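Friday 24th April

Back late, writing this on the bus so forgive the scrawl. Third day of collecting upstairs and my wrists know it.

Target from Rankin is 4000 good examples by the time the Sudmont lot want their first training run. We are at 2000 and a bit. Half way, then, except the first half was the easy half – pick up pen, put down pen. Now it's the disc as well, and the disc is a swine. Thin, rolls off if you so much as breathe on it, and the pads close over the top of it unless you come in nearly flat. Must ask Biljana how she does hers.

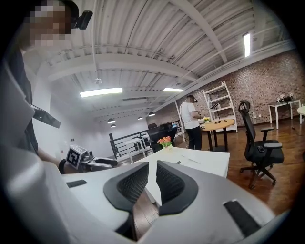

Upstairs from the gripper's side. Flowers still on the white table.

Argued with Sumathi Iyer over lunch about mistakes. She wants the fumbles kept in, I want them binned. Her point is that a learner which only ever sees clean grabs has no idea what to do when it misses. Mine is that my fumbles are not clever recoveries, they're me being tired at four o'clock. We settled on keeping any where the thing gets picked up in the end and tagging them. Someone has to do the tagging. Guess who.

Also agreed to vary the starts more. I've got into a groove, same stance, same swing of the left hand first, and the Flindari model trained on Februarys batch learned exactly that. Left hand always twitches before anything happens. Embarassing to see your own habit played back at you by an arm.

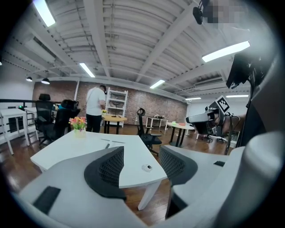 So this afternoon I made myself a list. Right hand first. Start from the far side. Start low. Stop, wait two breaths, go again. Dull but it helped, did 100 that way before tea and only threw out a few. Slower though. If I go on at that pace we won't make the end of the month, and I haven't told Rankin yet.

Weteck rang about the replacement pads. Not till Tuesday. Fine. The old ones do for now but the left is going slick on the pen, I have to squeeze harder than I'd like and that goes into the recordings too I suppose.

Biljana Popescu had a look at my clips after tea. Says I look down too soon at the next thing, before the first is properly let go. She's right, annoyingly. Tried counting one after every release – better.

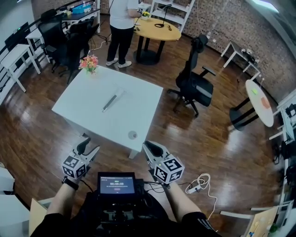

Both hands at the square table, timer on noughts.

Things for Monday. Charge everything the night before, NOT in the morning. Ask about the tagging sheet, two columns is not enough. Find a different pen, fatter if poss, the learner has only met the one. Move the table a bit between sets and write down that I moved it. Tell Rankin about the pace.

Shoulders ache. Bath, then bed. My stop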